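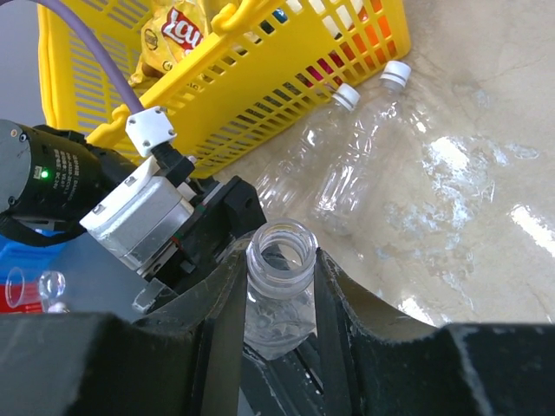

Page last updated: Feb 8, 2026

Zovau curved fingers, pair, dark grey
Category: Grippers & End Effectors > Soft-object handling

I've been using the Zovau fingers for our clear bottle work at Skellstead, and I get asked about them enough that I figured they deserved a proper page! They come as a pair, they're broad and curved, and the inner faces close down to a V - so a round bottle tends to find its own middle even when your approach is a bit off.

Clear plastic is a rotten thing to grasp. Depth sensing sees the floor straight through it, and a shiny floor makes it worse (glare looks an awful lot like bottle to a policy that hasn't seen enough of either). Our method, which we call Xiao, skips depth altogether and learns from the wrist view plus finger position. We trained it on 689 demonstrations, all with empties, caps on or caps off, and no labels to help it cheat.

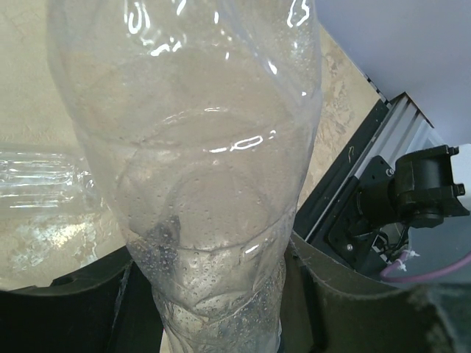

The squeeze was the bit I fussed over most. A thin wall gives way and keeps giving, so a fixed closing width either drops the bottle or flattens it. Xiao picks the width as it closes, and with these fingers it held on in 83 per cent of our test grasps. With the flat pair we ran in July it was 20 points lower, same policy, same bottles.

They'll mark up with use, and mine certainly have, but I haven't noticed any change in grip from the scuffs. Droplets inside the bottle still throw the width estimate now and then - we're working on that one.

Fits the Sikex wrist bracket. Allow 17 minutes for the swap and redo your zero position before you run anything.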